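Skirlow 82 Neutral Density Filter Set

Screw-in glass filters for lenses with an 82 mm front thread. The set holds three fixed densities and one stacking cap pair, supplied in a padded wallet. Stocked in Australia by Utgate Camera Supply.

Overview

The Skirlow 82 set is intended for landscape and seascape work where shutter speeds longer than one second are needed in daylight. Each filter is ground and polished on both faces, then coated on both faces. Colour shift is low at three and six stops. At ten stops a slight warm cast remains, which can be removed with a custom white balance.

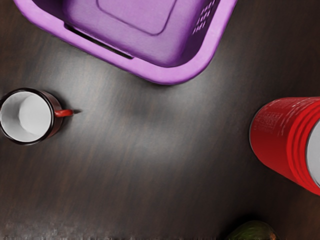

Specifications

Thread: 82 mm front and rear
Densities: 3, 6 and 10 stops
Ring: brass, matt black
Coating: multi-layer, water-shedding, both faces
Weight of set with wallet: 118 g
Item code: SK-82-ND3

Fitting

Focus and compose before fitting the ten-stop filter, then switch the lens to manual focus. Turn the ring until it seats and stop there. Over-tightened rings are the most common fault we see on returned filters.
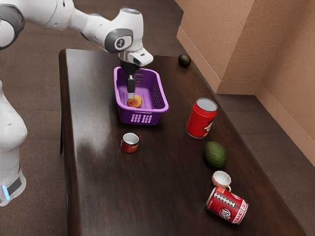 Two filters can be stacked on lenses of 35 mm and longer. On wider lenses the corners will darken, and the amount depends on the lens. Cover the viewfinder eyepiece on SLR bodies during long exposures - stray light through the eyepiece shows as a pale band across the file.

Smaller lenses can be used with a Nørgaard step-up ring, sold separately. Lens hoods will not fit over a step-up ring in most cases.

Care

Blow off grit before wiping. Use a clean microfibre cloth and lens fluid, working from the centre outward. Rinse salt spray off with fresh water the same day and dry the ring before storage.
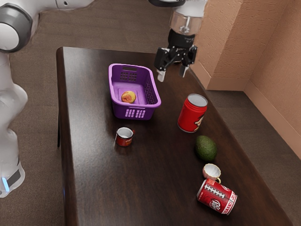 White arm, gripper open.

Price and availability

$439 including GST. The 72 mm version is on back order until October. The Zotham wallet is also sold alone and takes up to 9 filters.

Technical enquiries: Khải Lưu, Utgate service desk

Page updated Jun 24, 2026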